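Vustgate Makers Forum > Builds in progress > Arm that puts a PC together

ullatik
Sep 4, 2019
Hello all! Some of you asked how the arm bench at Clanach is coming along, so pull up a chair. We want it to fit a CPU, a memory stick and a drive into an old tower by itself, and I've printed a tray so each part has its own spot.
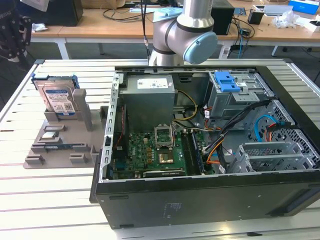

My trouble is deciding the order of the moves. I'd like the processor in first, and with the socket bracket already flipped open the arm would only have to lower it straight down. Blair wants to begin with the drive, bless him. 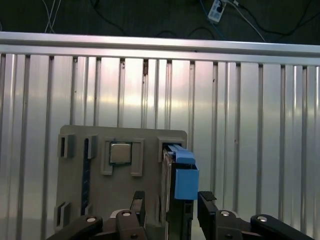 I've saved 40 test runs so far and would love opinions before I record any more.

blair_h
I do want the drive first, and I'll say it again! The blue carrier is nice and chunky, so you learn about your grip before you risk any pins. 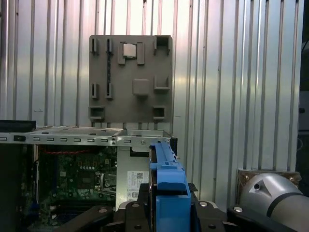 Ulla, you bent a socket in April and we all remember the mood in the shop afterward.

ritu.b
Sorry Blair, I'm with Ulla on this one. Once the drive is in, you have one more thing to steer around. I would slow the arm way down for the chip, though, and maybe round off the tray pockets a little (mine at Heswood were too snug and I reprinted them 4 times). 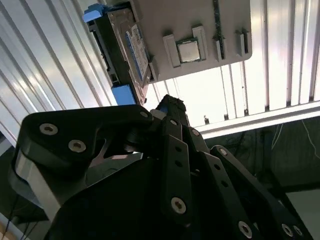
Replies on page 2

mwanahawa
Has anyone tried the memory first? It needs a good firm push, and I'd want to know early whether the tower slides.

ullatik
Oh, I hadn't thought about sliding! I'll clamp it tonight and try yours, then Blair's.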